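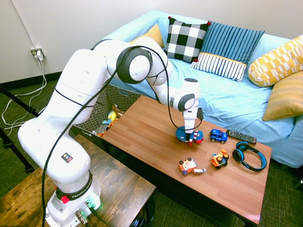 *Mid-pickup at the coffee table, with the remote and headphones still on the table.*

# Tips for Working Alongside the Arm

Written for everyone on the living room floor at Elholm, and for the Bundura crew who join us in March. Please add to it! Half of what's below came from people scribbling on the back of the shift sheet, and those are the best bits.

I've been tidying and resetting show rooms for a living for a long time, and I'll say it up front: I love this setup. My knees love it too. We used to bend over a low table all day picking up toys, and now most of that bending goes to the arm while we look after the parts of the job that need a person (there are plenty, see below).

## Before you start a run

- Walk the room once with your hands empty. You spot far more when you aren't carrying anything.
- Look at the light on the base. Green means carry on with your checks. Any other color, get Jouko Koskela or whoever is on the desk.
- Know where the stop button is **before** you need it. Reach for it once at the start of every shift so your hand learns the way.
- Follow each cable with your eyes from one end to the other. Tuck any floor cable back toward the wall side if it has wandered into your walking path.
- Tie back long hair, push up loose sleeves, and leave lanyards on the hook. Beverley Wihongi brought in a tin of hair ties for anyone who forgets.

## Setting out the table

Leave a hand's width between things when you can. The fingers come down from above, and two toys touching each other are much harder to pick than two toys with a gap. On days when we *want* it crowded, the shift sheet will say so, and then you can be as messy as you like, which is honestly fun.

Put flat things like the remote down fully on the tabletop, never propped on something else. Headphones can lie on their side. Fold the band in if yours folds.

Wipe the table with a barely damp cloth and then a dry one. Skip the furniture polish! We tried a lemon one and small cars went skating.

Soft toys go in the basket, big ones at the bottom. If the basket is heaped, take a few out and put them on the shelf in the back hall.

## What has changed for us

More than I expected, and mostly for the good. The old reset sheet had 356 lines on it for a full week, every one ticked by hand. Guido Greco got it down to 200, and the ticks for tabletop pickups now come out of the log.

The shifts feel different as well. There's less lifting and more watching, and watching is tiring in its own way. Vasiliki Christodoulou asked for a five-minute break between runs and we got it, so **take it**. Go stand by a window. Drink something.

Some people worried about hours, and I was one of them. Nobody on our floor has lost any so far. Two of us have moved over to planning the room layouts, and I've found I have a real taste for it (all those years of straightening cushions counted for something). If you'd like to try planning, tell Sofia Psarras and she'll sit you next to someone for a morning.

## Small things that save a lot of time

1. Keep one tray for toys that need washing and a different one for toys that need mending. Label both.
2. Plump the cushions last. You'll only lean on them again otherwise.
3. Write down a missed pickup while you can still remember which toy it was and how it was lying. "Red truck, on its side, near corner" is perfect.
4. Never straighten a toy while the arm is moving, even when it's driving you crazy. Pause, fix, step back, start again.
5. Check the spot under the table and behind the basket before you hand over. Balls, always balls.
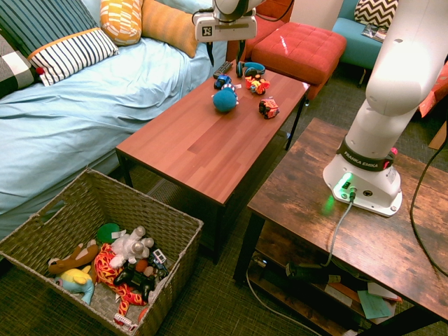
## Cleaning around the arm

Pause it and leave it paused until you've put your cloth away. Use a dry microfiber cloth on the white parts and nothing from a spray bottle. Don't pull on stickers or printed markers, and if one is peeling, write it in the book.

Crumbs and fluff collect on the carpet by the table legs. The small Landar vacuum fits under the lower shelf nicely, but go slowly there and lift the nozzle over cables.

## Still to sort out

- A kneeling pad for the basket end. Zacharopoulos quoted us for a box and we only need two.
- A second copy of the toy list, in bigger print.
- Whether Bundura wants our shift sheet or their own. Sofia is asking.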